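Celtamton 通讯 > 规程与标准 > 手持夹爪入户采集作业规程：修订稿要点
规程与标准

Celtamton 工作组本期发布《手持夹爪入户采集作业规程》修订稿，适用对象为在居住环境内使用双手持夹爪录制操作演示数据的单位和个人。修订稿沿用上一版的章节结构，改动集中在夹爪垫检查、轻薄物体的判定、居室内文字信息的处理以及失败片段的保留。意见征集期为21天，自修订稿挂网起算，文本可在成员页面下载。

本文摘录与现场作业关系较大的条款，并附工作组对若干争议处的说明。条款编号以修订稿为准，引用时请勿使用上一版编号。

一、适用范围

上一版只写“家庭环境”，各单位执行时口径不一：有的把样板间计入，有的把实验室内搭建的厨房也计入。修订稿改为“有人日常居住的房间”，搭建场景另设类别，元数据字段 site_type 须如实填写，两类数据不得合并统计。短租房、宿舍归入居住环境，酒店客房单列。

规程只管采集，不管训练。下游单位对数据再做筛选、裁剪或合成时，应保留原始片段的规程版本号，其余不作要求。有成员提出应当把标注质量也写进来，工作组认为标注另有文件，本规程只在第六节规定现场必须记下的内容，凡是事后无法从画面补出的信息，都放在现场记录表里。

二、夹爪与夹爪垫

夹爪垫是消耗件，磨损后摩擦系数下降，演示者会不自觉地加大握力补偿，数据中的开合曲线随之偏移，肉眼回放很难看出来。修订稿规定，每次开工前及更换房间后应检查夹爪垫，检查项目为齿纹是否可辨、边缘是否起毛或剥离、垫体与指座之间有无错位。任一项不合格即更换，不得以胶带临时固定后继续录制。

边缘起毛的处理在上一版中属于“建议”，现改为“应当”。Skanetti 提交的比对记录显示，同一演示者使用新垫和起毛垫夹取薄片类物体，起毛一侧的首次夹取位置明显偏向垫面中部，操作者在避开边缘。偏移量本身不大，问题在于同一批数据里换垫时间没有记录，后续无从分组。修订稿因此增设 pad_change 事件，换垫时按键打点，并在记录表上写明换的是左手还是右手、哪一侧的指。

外壳螺钉应在开工前逐颗确认到位。外壳板件松动时，固定在其上的相机与夹爪指之间的相对位姿会发生缓慢变化，标定文件在当天上午有效，到下午未必有效。规程不规定扭矩值，由设备提供方给出；提供方没有给出的，采集单位应自行确定一个值并写入设备档案，全队统一使用。

左右手夹爪必须成对编号。两把夹爪混用、互换是现场最常见的档案错误，后果是左手轨迹套用了右手的标定。Vídalín 的采集端软件在配对时会读取设备序号，读不到序号的旧设备须贴标签，标签不得遮挡指部和相机视野。

三、桌面与周边布置

原则只有一条，按住户平时的样子录。上一版要求“清除与任务无关的物品”，执行中走了样，不少单位把桌子清得过于干净，数据里的居室几乎没有杂物，模型到了真实房间便不适应。修订稿删去该句，改为“与任务无关的物品保持原位，存在安全风险的除外”。

安全风险的认定从严。下列情形应先移开或处置，再开始录制：桌沿有可能滚落的玻璃和陶瓷制品；作业半径内有敞口热饮或明火；演示者站位处地面有鞋、线缆等绊脚物；低位墙插附近有液体。椅子在作业半径内的，由演示者自行判断是否推开，推开后的位置在整段录制中不得改变。

床面、椅面上的织物不作整理。桌布允许有褶皱和翘边，但铺设方式应在同一任务序列内保持一致。翘起的桌布边会影响小物体的滑动，删去或压平都会改变任务难度，两种做法都不可取，照原样录并在备注中写“桌布翘边”即可。

格纹、条纹桌布对视觉里程计有影响。重复纹理在近距离下容易引起误匹配，位姿跳变多出现在夹爪贴近桌面、背景墙面移出视野的时候。修订稿要求在此类桌面上录制前做一次抬高回看，使相机视野覆盖墙面、床沿或柜架等非重复结构，停顿后再下探。停顿时长定为三秒，由软件提示音控制，演示者无须默数。

窗口逆光同样列入。朝向窗户的一角过曝时，不要求拉上窗帘，但应锁定曝光参数，并以桌面而非窗面为测光区域。自动曝光在夹爪转向窗口时会把桌面压暗，小件物体随之丢失，事后提亮无法恢复。

四、轻薄物体

收纳和清理类任务里，零食包装、糖纸、碎纸片所占比重逐年上升，而上一版对此只字未提。此类物体质量小、形状不固定，轻微气流或夹爪指的擦碰就能使其移位，夹取动作与物体运动之间的对应关系不像硬质物体那样清楚。

修订稿把物体按形状稳定性分为三类：定形、可变形、轻薄可变形。箔纸包装揉皱后归入最后一类，展平未折的归入可变形。同一物体在录制过程中类别变化的，以夹取前的状态为准，夹取后若散开，在事件轨道上打点，不改类别。

轻薄可变形物体的成功判定取消“稳定夹持”一项，改为“物体离开支撑面并随夹爪移动”。附着在垫面上而没有被夹紧的，即靠静电或齿纹挂带起来的情形，另记为 adhered，不算成功，也不算失败。各单位以往处理方式差别很大，有的一律剪掉，有的全部算成功，统计口径因此无法对比。

反光箔面会造成深度缺失，规程不要求喷涂或更换替代品。不得用哑光仿制品冒充原物，确需使用替代品的，substitute 字段填“是”。
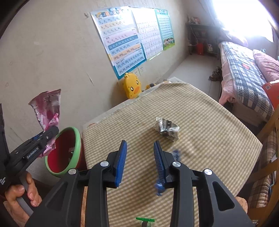
Zhenhua Qin 来信认为，adhered 这一类不应设立，现场人员在录制时分辨不出夹住和挂住，多一个选项只会多一批错误标签；他主张现场只记“离面”和“未离面”，是否夹紧留待事后根据开合宽度判断，软件能算的东西不该交给人填。来信还指出，演示者录完一段往往急着做下一段，按键打点的延迟常在半拍以上，把它当作精确时刻使用并不合适。

工作组部分采纳。adhered 保留为事后标注项，现场记录表删去对应栏目；事件打点的用途限定为“该区间内发生过”，不得用作动作分割的边界。来信所说以开合宽度判断夹紧，对揉皱的箔纸并不可靠，皱团受压后继续塌缩，宽度读数与夹紧力之间没有稳定关系，这一点维持修订稿原文。

五、双手协同

两把夹爪同时进入作业区时，辅助手的状态应当有定义。上一版默认两手都在做任务，现场却大量存在一手操作、另一手悬停的片段，悬停手的轨迹若当作有效动作学习，机器人会学到无意义的停顿和抖动。修订稿为每只手设置 active、support、idle 状态，由事后标注完成，现场只须做到两点：悬停手不遮挡操作手的相机视野；悬停手的指不接触任何物体和桌面。

握持姿势不作统一规定。握把处手指应完整握住，不得以指尖勾挂，后者在长时间作业中容易造成腕部扭转，轨迹末端出现系统性下垂。每次连续作业后应休息，间隔由单位规定并写入排班表，规程只要求表上确有此项且实际执行。

两手交接物体时，先由接收手闭合，再由递出手张开。轻薄物体允许同时动作。交接失败掉落在桌面的，继续录制，不喊停；掉落到地面的，待双手退出作业区后结束该段，原物拾回后作为新的一段开始，不得在同一段内由旁人拾回放入画面。

六、居室内的文字与个人信息

本节改动最大，也是收到意见最多的部分。居室墙面常贴有识字表、拼音表、课程表、日历和照片，手持夹爪的广角相机会把它们一并录入。修订稿按可识别程度处理：

印刷品，内容为通用知识的，例如拼音表、识字挂图，不遮挡，不打码。
手写内容、姓名、学校、班级、电话、门牌，录制前征得住户同意后遮盖，或在入库前模糊处理。
照片中的人脸，一律在入库前处理。
快递单、药品标签、票据，移出视野或翻面。
设备外壳上的厂商标识不属于个人信息，无须处理。

通用挂图过去常被误删。有单位的自动打码程序见字就糊，整面墙成了色块，视觉里程计失去特征，位姿质量反而下降。修订稿要求打码在位姿解算之后进行，打码前的原始文件保存在隔离存储中，按住户签署的期限销毁。

有未成年人居住的房间另有要求。玩具、绘本可以留在画面内，也可以作为操作对象，但须由监护人确认清单；未成年人本人不得入镜，声音亦不得保留。现场录音通道默认关闭，确需录制接触声的，使用设备上的接触式拾音件，不使用环境麦克风。

住户有权在录制结束后撤回。撤回以房间为单位，不以片段为单位，采集单位应能凭房间编号检出全部文件。Ustovmont 试点中暴露的问题是，文件按演示者归档，同一房间的数据散落在多人目录下，一次撤回处理了很久才完成。修订稿因此把房间编号提升为必填的顶层字段。

七、失败片段

失败片段不得删除。夹空、滑脱、带动旁边物体、误推出桌沿，均应保留并标注类型。仅有下列情形可以作废：设备断电或掉帧，未授权人员入镜，演示者声明身体不适。作废须登记，作废率与成功率一并上报。

Mehwish Kazmi 提出，保留失败片段会使演示者在绩效考核中吃亏，建议规程禁止把成功率与报酬挂钩。工作组认为报酬问题超出规程范围，但在附录中加入一条说明：以成功率计酬的采集单位，应在数据说明文件中披露。下游使用者据此自行判断数据是否存在只录容易任务的倾向。

同一任务在同一布置下的重复次数上限定为六次，超过后须重新摆放物体。重新摆放由演示者以外的人完成，做不到的，由演示者随手放置，不得照着上一次的位置对齐。垃圾桶、收纳盒等目标容器允许留在原位，其内部已有物品不必清空，但录制开始时的装填程度应在备注中写明。

八、标定与时间同步

每个房间开工前做一次标定核验，收工前再做一次，两次结果之差超过设备档案所列限值的，全房间数据降级，不得以插值方式修正后按原级入库。核验用的标定板应平放于桌面，桌布不平整的，垫硬板后进行，核验结束撤去硬板。

左右夹爪的时钟以主机为准，离线录制的，以开头和结尾各一次的双爪对碰动作校时。对碰要求清脆、单次，连碰数下会使自动检测选错峰值。碰击部位为外壳前缘，不得以夹爪垫相碰，垫面接触无法给出清晰的加速度峰。

九、过渡安排

修订稿通过后设3个月过渡期。过渡期内按上一版采集的数据仍可申报，版本号如实填写；过渡期满后新采数据一律适用新版。已经入库的旧数据不追溯，但第六节关于个人信息的条款除外，存量数据应按新条款复核，复核计划随下一次年报提交。

Vídalín 采集端的模板更新与修订稿同步，新字段已在测试分支中提供，尚未升级的单位可以先用附录中的纸质记录表，录入时由专人核对字段名称。字段名大小写敏感，adhered 等取值一律小写。

意见请注明条款编号、修改建议和理由，附现场记录或比对数据的优先处理。仅涉及措辞的意见汇总后统一答复，涉及判定口径的逐条答复，答复随定稿一并公布。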